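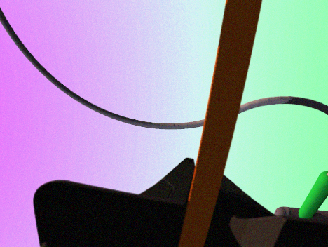 Ticket 2264
Jusden checker fails wrist-view episodes on cable visibility rule
Opened by: Noreen Nic Aodha, Basley sim group
Component: Jusden pre-submit checks, scene rules
Priority: medium (was high for one morning)
Status: resolved, docs follow-up open

9:10 am
Hi all! I've got a batch of simulated cable episodes out of Brullberg and Jusden is bouncing a big chunk of them on the cable visibility rule. 1296 episodes went in, 582 came back with the same message:

RULE CV-3 FAIL: tracked deformable has more than one visible segment (found 2, allowed 1)

I've looked through a pile of the failures and as far as I can tell there's nothing wrong with the cables. There's one cable, it goes behind the orange bar, it comes out the other side. That's two visible pieces of one cable, and I'd really like the checker to be able to tell that apart from a cable that has come apart, which I'm guessing is what CV-3 was written to catch.

Things I've already tried, so you don't have to ask me:
Reran the batch on the same Jusden build. Same 582.
Cleared the checker cache. Same.
Loaded three of the failures in Brullberg and walked the cable nodes from one end to the other. All connected, no gaps, no stretched links.
Complained out loud. Same.

What I have NOT done is turn CV-3 off for the batch. I know the override exists and I know people use it (I have used it, sorry) but we agreed in June that overrides on physical integrity rules need a second person to sign, and I'd like to get this one properly sorted before I go hunting for a signature.

9:45 am
Somebody on the checker channel asked which view the failures come from. Good question, I should have split that out first. They're all wrist view. Every one. The overview render passes for the same episodes, so the physics state is getting a clean bill of health from one side and a fail from the other.

Which makes me think CV-3 isn't looking at the physics at all in wrist view. It must be working from the mask.

10:20 am
Yep. Went and read the rule source. CV-3 renders a segmentation mask for each view, takes the pixels labeled as cable, and counts connected blobs. More than one blob, fail. It never asks Brullberg about the cable. From the overview camera that's a decent shortcut as long as the cable stays mostly out in the open. From the wrist it's hopeless, with the gripper housing filling up the bottom of the view and an orange bar running from top to bottom right across the cable. Of course you get two blobs!

One more thing I noticed while I was in there, and I'm putting it here so it doesn't get lost. The two visible parts don't line up. The right-hand part comes out from behind the bar a bit higher than where the left-hand part goes in. My first reaction was "ooh, maybe it IS broken" and I went back and checked the nodes again. It's a curve. The cable bottoms out before it gets to the bar and is already on its way up behind it. So please, if anybody is tempted to fix CV-3 by checking that the two ends match up in height, don't, you'll just trade this bug for a more annoying one.

11:05 am
Talked it over with the Ó Briain people, who wrote the first version of our scene rules and still own the wording. Short version of a long call: the written rule and the coded rule don't say the same thing.

Written rule, from the Basley scene standard, section on deformables:
"A cable or rope shall remain a single continuous body for the whole episode. Occlusion by the arm, the gripper or any rigid part of the scene is permitted."

Coded rule: count blobs, want one.

The second sentence never made it into the code. The person I spoke to thinks the checker was written off an early draft and the occlusion line got added later, when the wrist view came in. I believe it. I've got a paper copy of that draft with the line missing and a coffee ring where it ought to be.

So this stops being "my batch is failing" and turns into "the checker doesn't implement the standard," and I've changed the component to match. Dropping priority to medium too, I can hold the batch for a day.

11:40 am
Proposed fix, please poke holes:

1. CV-3 gets its answer on continuity from the cable state in Brullberg. Node to node, each link within its allowed length, both ends accounted for.
2. The mask check stays, with a new job. For each gap between cable blobs, look at what's labeled in the gap. If it's a rigid body or part of the robot and it's nearer the camera than the cable, the gap is fine. If it's backdrop, fail.
3. Fail messages name the view and the thing doing the occluding. "Found 2, allowed 1" cost me most of an hour.

I want to keep number 2 even though number 1 covers the physics. We've had render bugs where the state was perfect and a link just didn't draw, and a model training on pictures doesn't care how perfect the state was.

1:15 pm
Reply to the question about backdrops. Yes, this batch uses the randomized gradients, the pink through near-white to mint one included. No, I don't think the backdrop is causing any of this. The mask comes from object labels and not from color, so the checker would see the same blobs on flat gray. I did rerun a handful with a plain backdrop to be polite and they failed identically.

There IS a fair point hiding in the question though. With those gradients there's no horizon and no shadow to go by, so a person reviewing a wrist view by eye has very little to judge depth with. You're going on what overlaps what. If our review guide says "confirm the cable passes behind the obstacle," the reviewer ought to have the depth render open next to the color one. I'm adding that to the docs list at the bottom.

2:30 pm
Patched build from the checker folks, that was fast, thank you!! Running the whole batch now, including the ones that passed the first time. (Please always rerun the passes too. A fix that rescues your failures and quietly breaks your passes is a thing I have shipped before.)

3:50 pm
Results. Out of the 582 that failed, all but 28 now pass. Nothing that passed earlier has flipped to a fail. So who are the 28?

4:25 pm
Opened all of them. They've all got the same complaint:

RULE CV-3 FAIL: wrist view, gap between cable segments 1 and 2, occluder unlabeled

The cable state is fine. The gap is covered by something rigid. The something just has no label. In these episodes the bar was spawned by the older obstacle script, and that one doesn't set a class on what it drops into the scene, so the checker finds an object with an empty name and (rightly!) refuses to guess.

This one's on my side. The standard says every rigid body in a submitted scene carries a class label and I mixed two spawn scripts in one batch without looking. I'm leaving the checker strict here. It was suggested we treat unlabeled as rigid to get the batch through, and I'd rather we didn't, for the same reason we don't let people leave the mass field blank.

5:10 pm
Regenerated the 28 with the current script, same seeds. All pass, both views. Full batch is through Jusden with no overrides used, and no signature needed, so whoever was hiding from me can come out.

Follow-ups, which I'm keeping on this ticket until they have tickets of their own:

Checker and standard get compared line by line, every rule, by one person from Basley and one from Ó Briain. CV-3 is the one that bit me, I doubt it's alone.

Each coded rule carries the section and revision of the standard it was written from, in the source and in the fail message.

Test scenes for CV-3: cable in the open, cable behind a bar, cable behind the gripper, cable really split, link present in state but missing from render. The last two must fail. The first three must pass in every view.

Review guide: depth render next to color render for wrist views. Also a line telling reviewers that pieces at different heights on either side of an obstacle aren't a fault on a curved cable.

Old obstacle script: either sets a class or gets deleted. I vote deleted. If you still use it, shout on this ticket before the end of the week.

Override log: I went back and looked for my own old CV-3 overrides. There are a few, all wrist view, and I'm going to rerun those episodes on the patched build. If you've got some too, please do yours and post the result under this entry, good or bad.

5:25 pm
Setting to resolved. Patched build is tagged for everyone on the Jusden shared install, so you'll pick it up the next time you submit. If your wrist-view fails don't go away, reopen this one and paste the whole fail line, occluder name and all.

Noreen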